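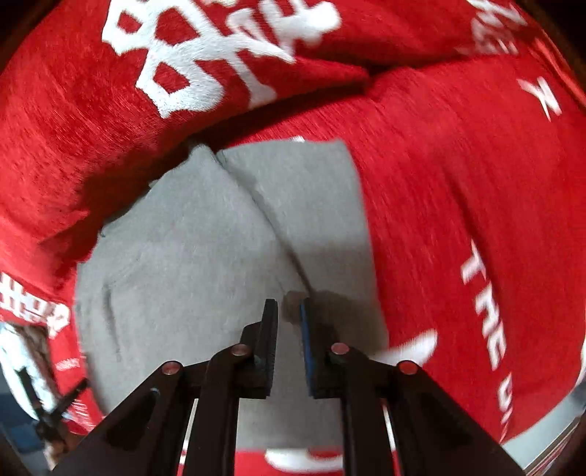 Rundidville County Board of Elections
Notice of Vacancy: Hearing Clerk, Election Contests and Petitions

Posted Nov 2, 2023

The Rundidville County Board of Elections invites applications for 2 full-time positions of Hearing Clerk in its Contests and Petitions Unit. The unit receives challenges to nominating petitions, requests for recounts, and formal contests of election results, and prepares them for hearing before the Board.

Duties

The Hearing Clerk receives and dockets filings, checks them for completeness, and serves notice on all parties within the time set by the Board's rules. The clerk marks and stores exhibits, including poll books and precinct return sheets, and keeps a written record of each person who handles them. During hearings the clerk calls the docket, administers oaths, and operates the audio recorder. After a ruling, the clerk issues certified copies and closes the file.

The clerk does not give legal advice to candidates, campaigns, or members of the public.

Minimum Qualifications

Applicants must have a high school diploma or equivalent and at least 2 years of experience in a court, law office, or government records office. They must be able to type accurately, lift boxes of records, and work evenings and weekends during the filing period and after each election. Knowledge of the Jonier docketing system is preferred. Training will be provided to those who have not used it.

Restrictions on Political Activity

Employees of the Board may not hold party office, circulate petitions, contribute to a candidate for county office, or take part in a campaign. An applicant who has been a candidate or paid campaign worker in the county within the past 18 months is not eligible.

Terms of Employment

The positions are based at the Okafor Building, with occasional duty at the Plilis branch office. The workweek is 35 hours outside election periods. New employees serve a probationary period of 7 months. The unit handled more than 125 filings in the last election cycle, and overtime should be expected. Appointments will take effect in March.

How to Apply

Submit a completed county application form, a resume, and a signed statement of political activity to the Personnel Office, Okafor Building, in person or by mail. Forms are available at the front counter of both offices. Incomplete applications will not be considered. Finalists will take a written filing and proofreading test before interview.

The Board of Elections is an equal opportunity employer. Applicants who need an accommodation for the test or interview should notify the Personnel Office when they apply.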